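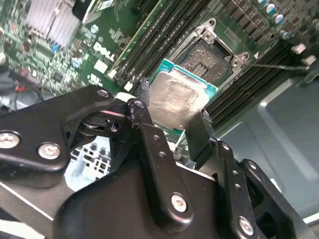 Ritiso finger kit for small grippers, first month with it

I promised in November that I'd write up the Ritiso kit once I had put real hours on it, and the counter on my arm says 1035 grip cycles, so I think I've earned an opinion. Short version: I like it a lot! Longer version follows, with some grumbling.

I bought mine from Flevitz, who carry the whole Ritiso range and shipped it to Grerkthorpe in 4 days. In the box you get the two linkage fingers, the side brackets, a bag of screws, a set of swappable tips and a folded sheet of instructions that is better than it has any right to be. You supply the gripper and the patience. Fitting it took me one evening, and most of that was me putting a pivot in backwards and then refusing to believe it.

What sold me on it was the work I do with old desktops. I pull processors out of office machines and move them into other boards (mostly Dell, because that's what turns up), and a CPU is a horrible thing to hand to a robot. It's thin, it has to be held by its edges, and if you set it down crooked over a field of tiny pins you have just bought yourself a new motherboard. My old fingers were wide and rubbery and they'd let the chip rotate a few degrees every time the arm slowed down. The narrow Ritiso tips grab the edge and stay put. I have the grip force set at 6 on my controller, which is lower than the sheet recommends, and I haven't dropped one yet. Knock on wood.

The tips do scuff. The black finish starts wearing off right where they meet the metal, and if looks matter to you that will be annoying. Grip hasn't changed as far as I can tell, and a spare set is in the box anyway.
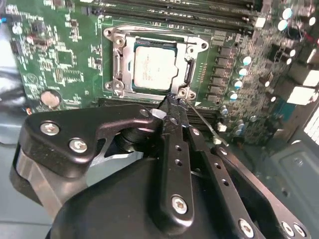
Finger tip down by the corner of the socket frame, processor in its seat.

Reach is the other thing I wanted to talk about. Sockets live in a crowded neighborhood, with memory slots on one side and capacitors on the other, and wide fingers just don't fit in there. These do, mostly. The tips get in close, but the brackets behind them are still pretty broad, and you have to plan your approach angle around them. I come in on a slant and go slow for the last bit. I also moved my wrist camera up 8 millimeters, and now I can see the socket past the brackets, which made teaching positions so much nicer.

Things I'd change: the screws are not all the same type, so keep two drivers on the bench. The holes down the length of the links are great for adding your own bits, but a drawing with the spacing would save everyone a session with calipers. And please, Ritiso, label the left and right brackets!

I did look at the Menzies set before ordering. It's a nice piece of kit, heavier, probably the better pick if you're lifting drives or power supplies all day. For chips and anything else thin, I'd buy the Ritiso again tomorrow.

Next up is memory modules, and I've got a shoebox of them waiting. If you've already worked out a good tip shape for those white latches, leave me a comment, I'd love to steal it.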